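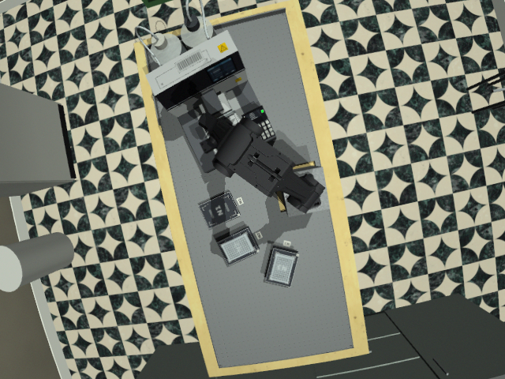 How long should a new club member practice in the simulator before touching the real arm?

I ask for 20 clean runs of the same plate move, and most people get there in 2 evenings.

So how do you get those runs? Open the Prulov bench file and save a copy under your own name (please, the original is Etornam Baidoo's and she wants it back in one piece!). Start with one move only – pick up a plate, carry it, set it down. Teach the point above the plate first, then the point where the gripper closes.

Keep the speed at 18 percent for now. I know, it's painfully slow, but you'll spot a bad path long before you hit anything.

Next, add a lift point. My first program went straight sideways from one holder to the next and I knocked over every single plate, so go up, across, then down.

When it runs clean, nudge the start point a little and try again. If it still works, send your log to Aba Annan and she'll book you time on the arm. Logs for the July contest have to be in by 1st June.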